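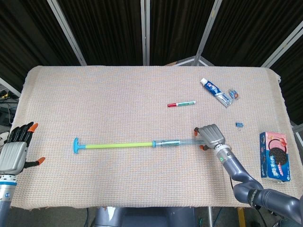
25 February 2019, Hornombridge, bench 4

Best morning on the returns job so far! Ran mixed small goods on the cloth again: the toy plunger, the red-capped marker, the toothpaste tube, the cookie box. The gripper on the right arm takes the plunger by the clear tube end, which I like much better than the T handle, as the handle leaves the whole length sticking out towards whoever is standing opposite.

Went over to Curwood after lunch with Vusumuzi to talk to the returns crew. Their log has 3616 items for September, all sorted by hand, and 574 of those went round twice for a wrong bin. They are keen for the arms to do the first sort and keep the odd stuff for themselves (split packs, things with no label, anything sticky). Two of them asked if the late shift would go. Vusumuzi said no, Makhubela has put that in writing, but the late shift will be checking and repacking instead of lifting totes. One woman said her shoulders would be delighted. Another said she'd miss the chat at the sorting table, and I had no good answer. Ask whether the checking desks can face each other.

Training is down as about 12 hours each. Boris Zelenák thinks that's short for people who have never stopped an arm mid-move, and I agree with him.

To do: small clear packets, still no grip I trust. Hevo about the spare fingertips. Send Boris the desk sketch.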